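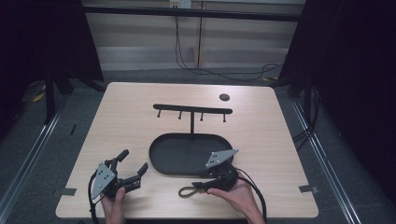
The biggest news since the June report is that the time alignment in Marar is fixed, and I mean properly fixed, where I can throw a two-handed recording at it and not sit there afterwards nudging one stream by hand. If you remember, the left and right grippers each came in on their own clock, and Marar tried to line them up from the first big movement it found on each side. That was fine for tasks where both hands start together and pretty hopeless for anything else. The hook rack is where it hurt most. The bar has four short pegs under it, all the same shape and evenly spaced, so if one hand's path is late by even a little, the software can end up deciding you were reaching for the neighboring peg. I lost most of a week in June to that before I worked out that the paths themselves were fine and only the clocks were wrong.

So, the numbers. The offset between the two streams used to wander up to 17 ms over a long take, and it's now inside 2 ms on everything I've run. The fix was boring. Marar now estimates the drift continuously over the take (it used to do it once at the start and trust it forever), and it uses the small motions as well as the big ones. It does cost us some processing time, and a long take is slower to come out the other end than it was. I can live with that, since it all runs overnight, but I wanted you to hear it from me before you see it on the compute bill.

I'll go through the rest in the order of the work plan, and then there's a bit at the end about what I'd like to change.

Ingest and cleanup

We have 619 recordings in the Adard store as of 6 August 2025. In the last report I told you 325 of them had made it through the full cleanup, and I was kind of embarrassed about that. All of them have now been through it, old ones included. I reran the whole set from raw after the alignment fix, so everything in the store was made by the same version of the code. That sounds like housekeeping, but it's the thing I'm happiest about! Before, if somebody asked why two recordings of the same task looked different, half the time the answer was that they'd been processed a month apart.

Going through doesn't mean passing, of course. The cleanup still throws recordings out, mostly for lost tracking when one gripper hides the other, and I've kept it strict. Rejected takes stay in the store with a reason attached, and you can filter on the reason. Please use the filter. A couple of people have been pulling the full set and training on the rejects, and then asking me why the results are weird.

One thing I changed my mind about: the first version of the cleanup smoothed the paths quite heavily, and they looked gorgeous on a plot. They were also wrong right where it mattered, at the moment of contact, because the smoothing rounded off the little stop-and-correct motion people make when they're close. I've turned it way down. The plots are uglier now and the replays are better.

Perception

This one is behind, and I'd sooner say so plainly. The segmenter was supposed to be handling all the table objects by now. It does well with anything that contrasts with the table, and it struggles with black things touching other black things. With the rack, the post comes down from the bar into the oval tray, everything is black, the grippers coming in are mostly black too, and the model likes to call the lot of it one object. It gets the outline against the light tabletop very nicely! It just can't tell you where the post stops and the tray begins.

I tried three things. More training images helped a little and then stopped helping. Adding depth helped on the raised rim of the tray but did nothing for the pegs, which are too thin for the depth we get. What has worked best so far is cheating slightly: we have a rough shape model of the rack, so I fit that to the outline and read the peg positions off the fitted model. It's good enough for planning and it isn't general at all. You'd need a shape model for every new object, and the proposal said we wouldn't need that. I still think we can get there, but I don't want to pretend the current numbers come from the general method. In the results table on the project page I've split them into two rows so nobody mixes them up.

There's also a silly bug I should own up to. The table surface has a round black spot near the back, and for a while the segmenter was reporting it as a small object that could be picked up. The planner then dutifully made plans for picking it up. I've masked fixed features of the table now, and the mask lives in the setup file for each station, so if you move a table you need to redo the mask. It takes a minute. The instructions are in the setup notes, and yes, I have updated the setup notes.

Planning and replay

Comeo is in much better shape than in the last report. It takes a cleaned two-handed path and turns it into something an arm pair can follow, and the main complaint has always been that people move their wrists in ways our arms don't love. The old Comeo would fail on the whole path if a single stretch of it couldn't be reached. The new one tries to bend just that stretch, and if it can't, it tells you which stretch and which hand. The error messages alone have saved me hours. They used to say "no solution" and that was it.

Bending a path isn't free, though. If the bend happens far from any contact, no problem. Close to contact I've put a hard limit on it, because a hook that arrives at a slightly different angle can miss completely. I picked the limit by trying values until the replays stopped looking bad, so please don't read too much into it. A proper study of that limit is on the list for next quarter.

I also split out the two-hand timing. Comeo used to slow both hands down whenever either one needed more time, and this made everything look like it was happening underwater. Now each hand can run at its own pace between the points where they really do have to be together. It relies completely on the alignment being right — if the clocks are off, the meeting points are off — and that's why I didn't release it until Marar was sorted.

Tooling

Smaller stuff, quickly. The viewer can scrub both hands at once. It remembers where you were when you close it (finally). Export no longer drops the last moment of a take, a bug that had been there from the beginning. The station check now runs before each session starts and complains loudly if a gripper isn't reporting. I had it as a warning first and people clicked straight past it, me included, so now it blocks recording until it's cleared.

The documentation is half done. The ingest part is good, the Comeo part is mostly my notes with the swearing taken out.

Money and schedule

Spending is on plan apart from compute, which is over for the reason I gave up top plus the full rerun. The rerun was a one-time thing. The slower processing isn't, so I'd like to move a bit from travel to compute, and I've put the request on the Vultilow portal under the usual heading. No change to the total.

On schedule, ingest is finished, Comeo is ahead, and perception is behind. What I'd like to do is push the general segmentation milestone back by one reporting period and bring the replay tests forward into the gap, using the shape models for now. The replay tests will show us which perception errors matter to an arm and which ones only look bad in a table, and I'd rather have that in hand before I spend more time on training. If Vultilow would prefer we stick to the original order, I can do that, but the replay tests would then have to wait for a segmenter that can find a peg on its own.

Things I need from you: a yes or no on the compute request, a yes or no on swapping the milestones, and somebody on your side to try the reject filter and tell me whether the reasons make sense to a person who didn't write them.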